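The Tea Towel

My aunt Phyllis left me three things: a biscuit tin of buttons, a debt of 400 pounds to a man called Doležal, and her opinion on how cloth should be folded. The buttons I gave to Yara next door, who makes things. Doležal I paid off in May, in his shop, while he cried a bit and tried to give half of it back. The opinion I've still got.

You fold in half, she used to say, and then you stop and look at it. Corners first. If the corners are wrong then everything after is wrong, and you'll have a lump in the drawer and the drawer won't shut and then where are you? I was seven. I had no idea where I was. I was standing on a stool in her kitchen with a wet plait down my back, holding my end of a sheet and trying not to let it drag.

So when Karlijn came round on the evening I moved in, and scooped up a whole armful of my clean things and just stuffed them (stuffed them!) into the cupboard, I heard Phyllis draw breath. I swear I did. Karlijn didn't notice. She was telling me about Shota and the boat and how he'd gone off to Plenel again without a word, and she kept picking up bits of cloth and waving them about to make her point. 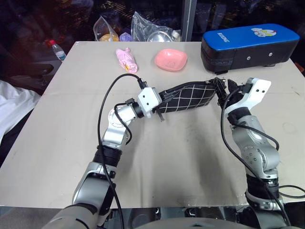 Squares were what Phyllis liked best, because they told on you. Stripes would let you get away with murder, she said, and flowers were worse, but anything checked and you'd know straight away if you'd gone crooked. She'd have approved of black with a white grid, the lines thin and the squares good and big, held up level over the table by both ends. Well, nearly level. The right end's a touch high, and she'd have had something to say about that, and then she'd have wanted the pink bowl put away before anybody started.

"Give me that," I said to Karlijn, and took the last one off her. It was only a tea towel.

"What are you doing?"

"Corners first."

She watched me do it. Then she opened the cupboard, pulled the whole lot out on to the floor, sat down in the middle of it and held up the end of a sheet.

"Go on, then," she said. "And he didn't even take his coat, you know. In that weather."

I took the other end and we stretched it out between us.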